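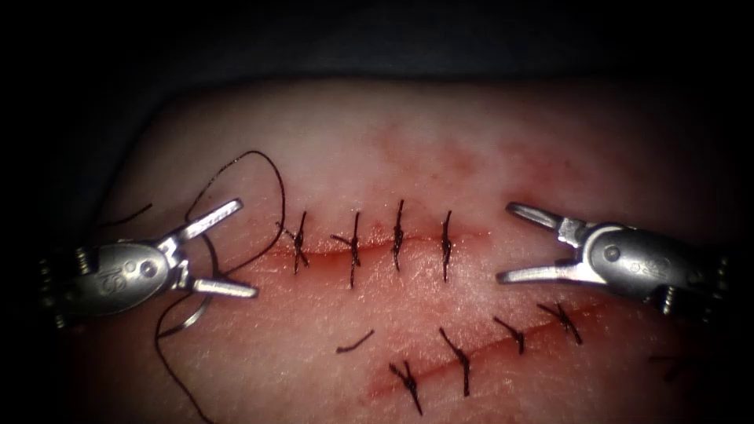

Hilde Vanhove asked whether we couldn't go a little easier on the tail lengths this time, as her group had only had the pads since July, and I promised her I would be fair. So, with that in mind, dear all, my comments are under each point.

Suture practice pads, bench check, Skoline room
Checked by: Bram Vandenberghe
Date: 31 August 2020

1. Pad surface sound, no splits away from the cuts: OK
I do like these pale pads, the stitches are so easy to see on them.

2. Cuts closed along their length: OK
Two cuts, four interrupted sutures in each.

3. Spacing: OK
Nice and even on the upper cut, and I was so pleased to see it!

4. Stitches upright across the cut: COMMENT
The leftmost one on the upper cut leans a bit. Nothing to lose sleep over, Hilde, but do have another go at it.

5. Tails trimmed: OK
Short enough for me on the upper cut (see, I was fair), but the lowest stitch on the lower cut has long ones.

6. Staining noted: YES
Reddish on the upper cut, mostly toward the right end, and red along the border of the lower one. Please write it on the pad card so the next person doesn't wonder.

7. Needle count in and out: 18 / 18

8. Sharps box under the fill line: OK
Box 2 is getting close, so swap it before Thursday.

9. Thread stock: COMMENT
One pack of 100 left in the Visser drawer. I'll order more.

Next pad from the shelf is number 172.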